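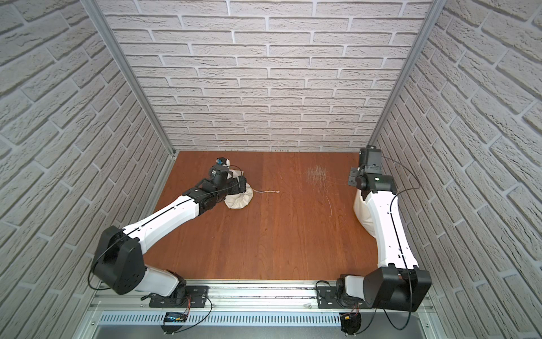

## 4.2 Finding the string before planning the pull

I'll admit I wanted this to be the short section. Lamum, our two-arm planner, only asks the vision side for three things: a mask for the cloth, a guess at where the drawstring leaves it, and a point along the string where a gripper could close. The mask was easy (pale cloth on an orange-brown board, you'd have to try hard to lose it). The string ate most of February.

Figure 4a is the kind of frame I kept going back to. The left gripper is down on the sack, the string runs off to the right and ends in a little knot or toggle, and then there's a wispy cluster of pale strands sitting on the wood near the middle. My first tracer loved that cluster. It's thin, it's pale, it curves, and as far as a ridge filter is concerned it's a perfectly good drawstring. The tracer would start at the sack, get halfway along the real string, and hop across to the wisps if the gap was small enough. Lamum then happily planned a grasp on something that wasn't connected to anything.

The walls didn't help either. Light mortar lines on pale brick make lovely long thin ridges, and in the early runs I'd get "string" climbing the back wall. I fixed that one the lazy way, with a fixed floor polygon in the workcell config, and I have no regrets. Gripper targets outside the polygon get thrown out before the planner sees them.

For the wisps I ended up rewriting the tracer, now called Gadia in our code. It works like this:

1. Grow the path outward from the cloth mask only. A ridge that can't be traced back to cloth never gets in, however good it looks.
2. Charge for gaps. Crossing a break costs more the longer it is, and the cost jumps when the direction changes on the far side.
3. Keep the five cheapest paths alive and hand all of them to Lamum, with scores, instead of picking one too early.

The third step made the biggest difference and I almost didn't bother with it! Lamum can score a candidate against things Gadia knows nothing about, like which arm is free and whether the elbow would have to swing over the cloth. Quite often the second-best path on vision alone was the only one the right arm could reach without backing out first.

Timing was tight but fine. Gadia takes 40 ms per frame on our workstation, and the replan loop runs every 300 ms, so there's room for the forward kinematics mask that blanks out the arms (their cables are thin curves too, and yes, I traced a few of those before I learned). We tuned the gap cost by hand on 3,868 labeled frames. I'm not proud of the "by hand" part – a learned cost would probably do better, and Pankaj Yadav has a branch going.

## 4.3 When there are two bags and one string

Everything in 4.2 quietly assumes one cloth blob. Figure 4b breaks that. Two bags are twisted together in a bow-tie shape, cinched at the waist where they meet, and the drawstring comes off the pointed end of the bag on the right. Segmentation gives back a single mask with a narrow middle, so Lamum sees one long object and goes looking for a grasp near its center, where the knotted waist is. I can't think of a worse place to grab.

So I added a split test. Gadia walks the mask outline, looks for the narrowest neck, and if the neck is thin compared to the lobes on both sides it cuts there and reports two objects joined by a "tie." Lamum treats a tie as a constraint: move one lobe and the other is expected to come with it. The left arm gets the near lobe as a hold target, and the right arm gets the string candidates from the far lobe. Nothing else in the planner had to change, and I was very happy about that.

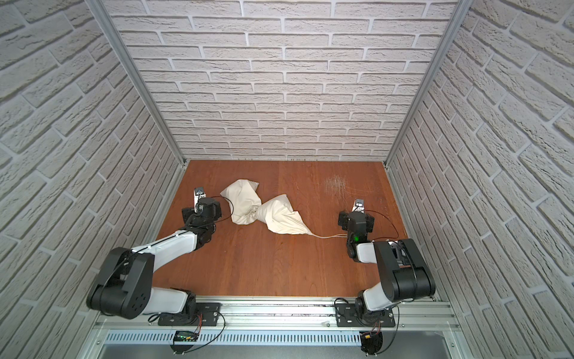
Sunita Upadhyay read a draft of this section and thought the split test was carrying too much weight. Her objection was that a neck in the mask tells you about the outline and nothing about the cloth: one bag with its string pulled tight around the middle would give the same shape, and Lamum would assign it two lobes and a tie that don't exist. She would rather see the planner hold both readings and choose a first motion that's safe under either one.

I think she's right, and we've done part of it. Lamum now carries a one-object and a two-object version side by side until the first contact, and the opening move has to be collision-free in both. For most layouts that move is a light press on the rounder lobe with no lift. After the press, Gadia re-traces and we compare how far each lobe shifted. If the two versions still score within the same margin, the planner repeats the press at a new spot and doesn't commit to a pull.

What we haven't done is let the two versions disagree about the string. At the moment both of them share Gadia's path list, so a bad trace is bad everywhere. Fixing that means re-running the tracer once per version, and the loop time can absorb it. The bookkeeping in the replay tool can't yet, so the results in Section 5 all use the shared list.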